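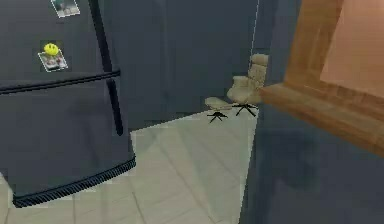

I've spent the past two weeks opening the same refrigerator door, and I haven't touched it once. It lives inside Kandberg, the home simulator from a small firm called Trisum, and I've been trying it out on my aging desktop with a cup of coffee in hand.

The idea is simple enough. You practice your robot's chores in a make-believe house before you let it loose in a real one. Kandberg comes with 493 household tasks, and the fridge ones are where I got stuck (and, okay, a little obsessed). My first script swung the arm straight past the handle 9 times in a row!

What won me over is the clutter. There's a smiley-face magnet holding up a photo on the fridge door, and a lounge chair with its ottoman over by the wall, so the place feels like somebody's home. The picture is soft, though. Look closely at those photos and you can't make out much, and I'd love sharper textures in the next version.

Bjarke Vestergaard, who runs support, walked me through the setup over the phone. It took most of an afternoon – the manual skips a whole step on graphics drivers – but after that I could queue up 1,000 tries overnight and check the results over breakfast.

The hobby license covers 2 computers, and the cabinet add-on, Grukano, costs extra. I'd skip that until you've got the fridge working. I'm still on the lower door myself, and my arm keeps letting go too soon.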